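Losudcombe village hall asks for its spoons back

Plastic cutlery amnesty opens Wednesday, no questions asked

LOSUDCOMBE, February. The Losudcombe Hall Kitchen will hold a cutlery amnesty this Wednesday from 9.30am, at which residents may return any spoon, fork or knife that has wandered home with them after a lunch, wake, quiz or christening.

The hall bought 700 pieces of reusable white plastic cutlery when its kitchen reopened. A recent stocktake found 186. The remainder are believed to be in Losudcombe, with a sizeable colony in neighbouring Niston, where the hall's teaspoons have been seen in at least 2 allotment sheds, labelling the beetroot.

"We are not accusing anyone," said Nanami Ebihara, who runs the kitchen. "We would only point out that a plastic spoon has never yet walked to Niston by itself. People put one in with the leftover trifle, the trifle goes home, and that's the last we hear of either of them."

Matters came to a head at the winter soup lunch, when 64 people sat down to leek and potato and the spoons gave out at the third table. Several diners managed with a mug. One gentleman used a fork and was still there at four o'clock.

Returned cutlery can be handed in at the kitchen hatch or, for the shy, left in the carrier bag hanging inside the porch. Items need not be clean, although it would be a nice gesture. The kitchen will also accept ladles, the good bread knife and the lid of the large teapot, missing for so long that the pot has been given a saucer.

The amnesty comes with a change in how the cutlery is kept. For years it lived in a drawer with the candles, the raffle tickets and a bicycle pump. It has now moved out into the open, in wire-mesh holders that go on the tables at mealtimes and come back to the kitchen afterwards.
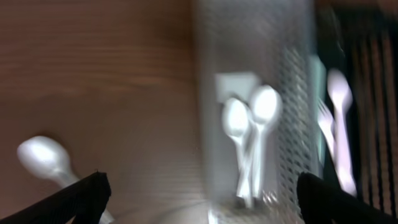 The holders were paid for by Sirkonier, the kitchenware shop on Niston Road, and the tabletops have been re-oiled by Ueda Joinery, which would like it known that hot pans are to go on a mat. Diners are asked to put used spoons in the washing-up bowl by the hatch and not back among the clean ones, a point the kitchen had hoped it would not need to put in writing.

Tea and shortbread will be served throughout the morning. Anyone returning ten pieces or more will get a second biscuit and a searching look from Ms Ebihara.

The next soup lunch is planned for the end of the month. Tomato is likely. Bookings are taken at the hatch, and those who would prefer to bring their own spoon are welcome to do so, provided it is the one they take home.

Notes to editors

Losudcombe Hall Kitchen serves a community lunch twice a month and is available for private hire, cutlery permitting. Nanami Ebihara is available for interview on Wednesday morning, between the first kettle and the washing-up.

ENDS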